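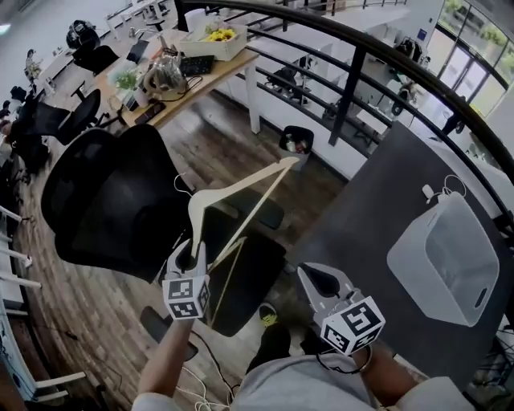 Chapitre 3
Rangement des postes de travail partagés en mezzanine

3.1 Objet du chapitre

Le présent chapitre traite de la remise en ordre des plateaux de bureaux ouverts, lorsque les postes ne sont pas attribués nominativement. Il s'applique aux surfaces de travail, aux sièges, aux contenants mobiles et au câblage apparent. Le nettoyage des sols et des vitrages relève du chapitre 5, l'entretien du mobilier du chapitre 6.

À l'issue du chapitre, l'étudiant doit être capable :
- de classer les objets présents sur un plateau selon leur statut ;
- d'établir l'ordre des interventions poste par poste ;
- de rédiger une fiche d'écart conforme au modèle Grundemer.

3.2 Statut des objets

On distingue trois statuts. Sont dits fixes les éléments dont la position figure au plan d'implantation : bureaux, garde-corps, éclairage. Sont dits affectés les éléments rattachés à un poste sans y être fixés, par exemple le siège, le clavier ou la corbeille à papier. Sont dits libres tous les autres : sacs à dos, bouteilles, cintres, sachets, plantes en pot, éléments décoratifs.

Le statut détermine la conduite à tenir. Un objet fixe déplacé donne lieu à une fiche d'écart. Un objet affecté est ramené à son poste. Un objet libre est regroupé dans un bac, sauf s'il s'agit d'un effet personnel, auquel cas il reste en place jusqu'à la fin de la plage d'occupation.

Le cintre constitue un cas limite. En présence d'un vestiaire sur le même niveau, il est considéré comme affecté à ce vestiaire. En l'absence de vestiaire, il est traité comme objet libre et placé à plat dans le bac, crochet orienté vers la paroi.

3.3 Particularités des mezzanines

Un plateau en mezzanine impose deux contraintes supplémentaires. La première tient à la proximité du vide : aucun objet libre n'est posé sur la main courante ni au pied du garde-corps, y compris à titre provisoire. La seconde tient à la circulation. Les sièges à roulettes laissés en travers du passage réduisent la largeur utile et doivent être repoussés sous le plan de travail avant toute autre opération.

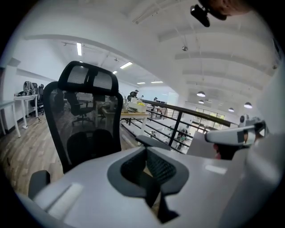
Fig. 3.1. Plateau en mezzanine : siège à dossier en résille, bureaux blancs le long du mur, garde-corps métallique noir.

Dans l'étude de cas Flullbridge (Verbruggen et Alva, annexe B), 2 661 objets libres ont été relevés sur l'ensemble des plateaux au cours du mois de septembre. Les auteurs relient la majorité des fiches d'écart à des sièges déplacés d'un poste à l'autre. Ce résultat sera discuté en 3.6.

3.4 Câbles et bacs

Les câbles posés au sol sont relevés en premier, puis ceux des plans de travail. Chaque câble est débranché côté prise, enroulé sans torsion et maintenu par un lien réutilisable. Un câble emmêlé n'est jamais placé tel quel dans un bac.

Le bac de regroupement est rectangulaire, de teinte claire, à poignée découpée. La nomenclature Tandard prévoit un bac par rangée de bureaux. Il est posé sur une table dégagée pendant l'intervention et rangé sous celle-ci ensuite, étiquette visible.

3.5 Ordre des opérations

a) Repousser les sièges.
b) Relever les câbles au sol.
c) Trier les objets du plan de travail selon leur statut.
d) Remplir le bac, objets longs en premier.
e) Vider la corbeille et la replacer.
f) Compléter la fiche d'écart.

Les étapes a) et b) ne peuvent être interverties. L'étape e) peut être confiée à un second opérateur, sous réserve que le tri du poste concerné soit achevé.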